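Pemauのお試しモニターさん募集中です(Gornancombe作業室・日曜もあります)

こんにちは、Galbergでハンドグリッパーのキットを担当している者です。前回の募集がすぐ埋まってしまい、「次はいつですか」というメールをけっこういただいたので、枠を増やして戻ってきました!

お願いしたいのは、うちの手持ちグリッパーキット「Pemau」を両手に持って、机の上の物をつかんだり、動かしたり、置いたりしてもらうことです。手の動きを記録してロボットに覚えさせるためのキットで、来期から研究室や小さな工場さんに貸し出す予定になっています。社内の人間はもうすっかり慣れてしまって、どこが持ちにくいのか自分たちでは分からなくなってきました。私なんか、家で菜箸を持っても人差し指がトリガーの位置を探しています。

作業はこんな感じで、机に向かって左右に一本ずつ持ち、透明な箱やコップ、小物などを相手にします。グリッパーは一本420グラム。最初は「軽いですね」と言われるんですが、後半になると肘を机につきたくなる方が多いです。ついて大丈夫です、そのための角の丸い机なので。
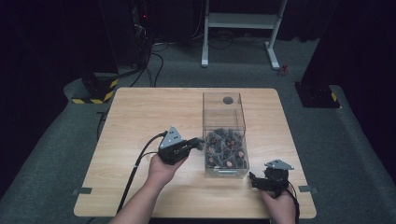
ロボットなんて触ったこともない人間が行ったら足手まといになりませんか、というコメントが前回の募集ページにありました。普段は事務仕事で、機械といえばプリンターの紙詰まりを直すくらいだけれど、手を動かすのは好きなので気になっている、とのことでした。

そういう方にこそ来ていただきたいんです! 触ったことのある方は、多少持ちにくくても腕のほうで合わせてくれちゃうんですね。それはそれでありがたいんですけど、お客さんの現場で使うのは昨日入ったアルバイトさんかもしれないので、「なんかここ、指が痛い」みたいな感想がいちばん効きます。前回いただいた声で、握りの後ろ側の角を削りましたし、ケーブルの長さも見直しました。

■当日の流れ
受付をして、持ち方の説明を聞いてもらって、十分ほど好きに練習。そのあと本番が三回、あいだに休憩が二回入ります。休憩はきっちり取ります。前に「調子が出てきたから続けたい」という方がいらして、気持ちはすごく分かるんですが、手首を守るための決まりなので止めさせてもらいました。

課題の紙は机の横でスタッフが読み上げます。「コップを箱の左に置いてください」くらいの短いものばかりで、スピードは競いません。落としても、やり直しても、そのまま続けてください。終わったあとに感想シートを書いてもらって、おしまいです。シートは自由記入の欄がやたら広いですが、全部埋めなくていいです(埋めてくださる方、毎回楽しく読んでいます)。

■つかむ物について
硬いものばかりだと思って来られる方が多いんですけど、やわらかいもの、薄いものも話題にしたいんです。Pemauの指先には黒いパッドが付いていて、四角い箱の角ならわりと素直につかめます。悩ましいのは透けるような薄い布で、ケースに入った状態でどう扱うか、中身だけをどうつまむか、社内でもやり方が割れています。私は端から派です。隣の席は真ん中からふわっと派。どっちがやりやすいか、ぜひ意見をください。

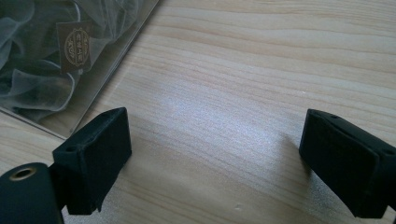
■募集の条件
・18歳以上の方。経験は問いません
・両手で物を持つ作業を、休憩をはさみながら続けられる方
・左利きの方、手の小さい方、手の大きい方、大歓迎です(今いちばん声が足りていません)
・爪の長い方も歓迎ですが、トリガーに当たることがあるので申し込みのときに一言ください
・手首や肩を痛めている方は、治ってからまた声をかけてください
・同業のお仕事の方は、お申し込みの前にメールで相談をお願いします

服装は普段着で大丈夫です。袖口がひらひらしているとケーブルに引っかかるので、まくれる服だと助かります。指輪と腕時計は作業のあいだだけ外してもらいます。小物入れは用意してあります。

■謝礼など
一回の参加で3000円、当日お帰りのときに現金でお渡しします。交通費は別で、900円まで実費を出します。領収書は要りません、切符代を口頭で教えてください。お茶とお菓子もあります。お菓子は私の趣味で選んでいるので、せんべい率が高めです。

記録するのは手元の動きと机の上の映像、それから感想シートの内容です。お名前と結びつけて外に出すことはしません。同意書は事前にメールでお送りするので、先に読んでおいてもらえると当日が楽です。途中でやめたくなったら、理由なしでやめてもらってかまいません。その場合も謝礼はお渡しします。

■今回いちばん聞きたいこと
正直に書くと、今回の改良版は好き嫌いが分かれそうだなと思っています。指の開き幅を広げたぶん、コップのような細いものをつかむとき、閉じるまでの動きが少し長くなりました。大きい箱には便利なんです。でも小さいコップに手を伸ばすたびに「まだ閉じないの?」と感じるなら、それは直したい。上の板の角度も、隣の手とぶつかるかどうかを見てもらいたいです。左右を近づけて作業するときに気になるかもしれません。遠慮して褒めてもらうより、文句をたくさん置いていってもらえるほうがうれしいです。

もう一つ、説明書の下書きもできれば読んでほしいです。今の版は私が書いたんですが、Ruddock(うちの記録用ソフトです)の起動のところが長すぎると社内で不評で……。どこで読む気をなくしたか、赤ペンで線を引いてください。
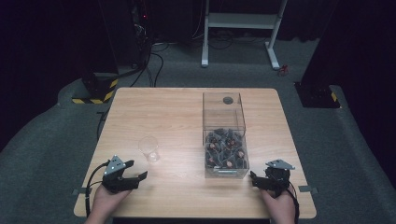
二人で一緒に申し込むことはできますか?
できます。ただし机は一台なので、順番に作業していただき、待っているあいだは隣の控え室で過ごしてもらいます。謝礼はお一人ずつお支払いします。

当日キットが気に入ったら、借りて帰れますか?
持ち帰りでの貸し出しはまだ始めていません。貸し出しの案内を希望される方は、感想シートの最後の欄に印を付けてください。準備ができたらメールでお知らせします。

■場所と日程
Gornancombeの建物の619号室です。エレベーターを降りて右、いちばん奥の扉になります。表札が小さいので、見つからなかったら遠慮なく電話してください、迎えに行きます。平日は午後一時からと夕方六時からの二回、日曜は午前十時からの一回だけです。日曜は早く埋まるので、平日でも来られる方はそちらを第一希望にしてもらえると通りやすいです。募集は二月の末まで、枠が埋まったらその時点で締め切ります。

■申し込み方法
このページの下のフォームに、お名前、連絡のつくメールアドレス、希望の日時を第二希望まで、利き手、を書いて送ってください。ひとことの欄には「普段よく手を使う作業」を書いてもらえるとうれしいです。編み物でも釣りでも皿洗いでも。返信は三日以内に私からします。届かないときは迷惑メールのフォルダをのぞいてみて、それでもなければもう一度送ってください。

Galberg Pemau担当より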